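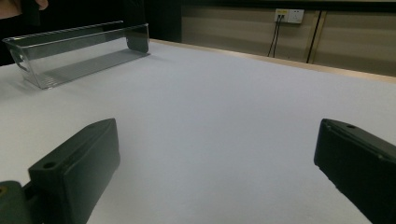

Tamsin Okuley

Clear Bins in a Shared Kitchen: Final Project Report
Design for Everyday Spaces
Handed in for the November review

What I wanted to do

I live on the second floor of Ondwood Hall, and we have one kitchen for 16 people. The kitchen itself is okay. The snack cupboard is the problem! It's deep and dark, and everything in it slides to the back, so you end up with three open bags of the same rice and no idea which one is yours (or if any of them are). When the class got told to pick a small storage problem and fix it, I didn't have to think very long.

My question was pretty simple. If you swap the loose piles for see-through bins, do people find their stuff faster, and do they put it back? I cared more about the second part. Finding things is nice, but the putting back is where our cupboard falls apart every single week.

Picking the bin

I tried two kinds before I settled. The first was a fabric cube from Grasso, the discount store by the bus station, and it looked great for one afternoon. Then somebody put a leaky bottle of soy sauce in it and that was the end of the fabric cube. You also couldn't see into it unless you were taller than me, and most of the shelf is at my eye level or higher.

The second kind was a long clear plastic one with no top, and I knew pretty quickly I'd be going with that. It's rectangular, so it uses the depth of the shelf, and you can look straight through the side. The part I ended up liking most is the handle cutout in the end wall. You hook your fingers in and pull the whole thing out like a drawer — no reaching around in the dark for the last granola bar.

The floor has fine ribs running across it. I figured those were decoration, but I wrote them down as something to test anyway, mainly to see if crumbs would collect in there. (They do. More on that later.)

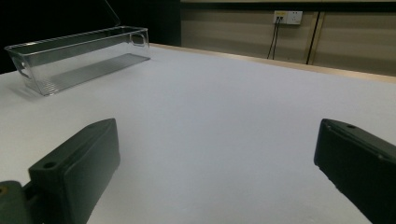 The long clear bin, empty, on the white table.

How I set it up

I did all the sorting out on a table so I could see what I was dealing with. I emptied the cupboard on 5 October 2019, which took the whole morning and made me pretty unpopular with the people who wanted breakfast. Everything got sorted by what it was and not by who owned it. I went back and forth on this a lot. My classmates in the review group thought people would want their own bin with their own name on it, and I get that, but with this many people we'd need a much bigger cupboard.

So the groups were dry noodles and rice, baking stuff, snacks, tea and coffee, and one called "other" that I'm still a bit embarrassed about. Each group got a bin, and each bin got a strip of masking tape on the front with the group written in marker. Owners could write on their own packages if they wanted to.

For the timing part I asked people on my floor to find one thing for me, like chamomile tea or the brown sugar, and I used the stopwatch on my phone. I did a round with the old piles and then a round with the bins once they'd been in for a while. I used different items in the second round so nobody could just remember where the first one was.

What happened

With the piles, the average was 26 seconds, and a couple of people gave up completely and told me we were out of brown sugar. We were not out of brown sugar. With the bins it came down to 16 seconds. I was hoping for a bigger drop, but when I watched people I could see where the time went. They'd stand there reading the tape on every bin before pulling one out, even when the thing they wanted was right there behind the plastic. My handwriting may be part of this.

Putting things back went better than I thought it would. I checked the cupboard every evening after dinner, and for most of the first two weeks almost everything was in the right group. The baking bin stayed the neatest, probably because hardly anyone bakes. Snacks was a mess by the weekend every time. People toss bags in from a distance, the bin fills up past the rim, and then the extras go on top of the bin next door.

The crumbs do get down between the ribs, and a dry cloth doesn't really get them out. I ended up rinsing the snack bin in the shower, which worked great but I wouldn't put it in a set of instructions.

What I'd change

The tape is first on my list. It peels, and it blocks part of the view, which is kind of silly on a clear bin. I'd put the label on the shelf edge so the bin has a place to go home to even when it's out on the counter.

I'd also split snacks in two and get rid of "other." Everything in "other" could have gone somewhere else if I'd tried harder.

I was planning to repeat all of this in the first floor kitchen at Peston House, where the cupboard has sliding doors, and I ran out of time. If anyone in next semester's class wants to take that on, I have my timing sheets and the leftover tape, and you're welcome to both. The bins are staying in our cupboard — I asked, and I got voted down on taking them home.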